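Greltport TV Script and Transcript Club
Minutes of the May meeting

Chair and minutes: Bheki Naidoo
Start: 7:05 p.m.

1. Welcome and last month's minutes

Bheki opened the meeting and welcomed the Brindbridge members, who had driven over to join us for the evening (so good to have both groups together again!). The April minutes were read and approved with one correction: the episode we read aloud in April was the season opener of Dornel, and the minutes had it down as the pilot.

2. Transcript archive

The archive now holds 2,023 episode transcripts, up from last month, and the whole club should be very pleased with that. Of these, 663 have been checked line by line against the broadcast. The rest are typed up and readable but still need a second pair of ears.

Bheki read out a scene from the latest batch, the long kitchen argument in Potgieter, first in the old version and then in the checked one. The difference was wonderful. In the old version two of the sister's lines had been given to the father, and the argument made very little sense. With the lines back where they belong it is one of the best pieces of writing in the whole series, and there was applause at the end of it.

Agreed: checked transcripts will carry the word CHECKED in the first line, with the month. Unchecked ones stay as they are.

3. Style sheet for dialogue

We spent a good long while on this and it was a lively discussion. The following was settled.

Speaker names go in capitals, followed by a colon. If a character is known by a nickname, use the name in the opening credits.

Overlapping speech gets a dash at the point of interruption, and the interrupting line starts on a new line. Brindbridge had been using slashes and kindly offered to switch.

Sound cues stay in brackets and stay short. "Door slams" is fine. What the door slamming might mean for the marriage is for the reader to work out.

Song lyrics are left out and replaced with the song title in brackets, if it is known.

"Previously on" recaps were the sticking point. Some members want them typed in full, as they sometimes contain alternate takes that never appear in the episode itself — a great find when it happens. Others feel it doubles the work for very little. Put to a vote and carried: recaps are typed only when a line differs from the original episode.

4. Summer table read 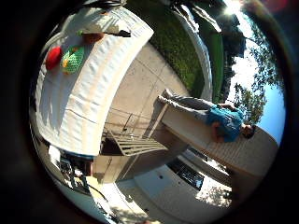
White cloth on the table, outdoors in the sun.

The summer table read will be the two-part finale of Dornel, season 3. There was real excitement about this one! It has a big cast, it has the ferry speech, and nearly everyone present asked to read for the harbor master. Parts will be drawn from a hat, with the harbor master split between part one and part two so that two people get a turn.

Brindbridge will print the scripts in large type, single-sided, with page numbers at the top. Members are asked to mark their own lines before the day. Stage directions will be read by one person throughout, and Bheki is happy to take that on.

A question was raised about reading the deleted scene from part two. The text has come to us from a fan typing of the disc extras and has not been checked. Agreed to read it after the finale, as a bonus, so the story runs the way it aired.

5. Writers' room evening

Following the success of the winter session, we will hold another evening on how an episode gets built from outline to shooting script. The plan is to take a single Potgieter episode and lay the outline, the second draft and our own transcript next to each other, scene by scene. Bheki has been through the first act already and reports that a whole subplot about a stolen boat disappeared between drafts, leaving one puzzling line about oars in the finished episode. Several of us have wondered about those oars for years and this was easily the happiest moment of the meeting.

Action: Bheki to make copies of the outline and second draft.

6. Questions from members

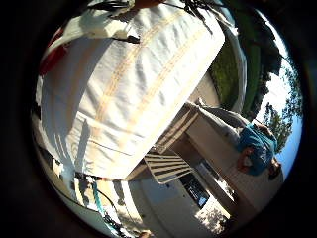 Can a member check a transcript they typed themselves?
A different member has to do the checking, though the original typist is welcome to sit in and listen along.

It was also asked whether subtitles may be used as a starting point. They may, with the audio as the final word wherever the two differ.

7. Any other business

The lending shelf is short of the Potgieter season 2 discs. If you have them at home, please bring them back next time. A new member from Brindbridge would love a partner for checking the Dornel comedy episodes; please speak to Bheki.

The meeting closed at 8:50 p.m. Next month's reading is Potgieter, season 2, episode 3.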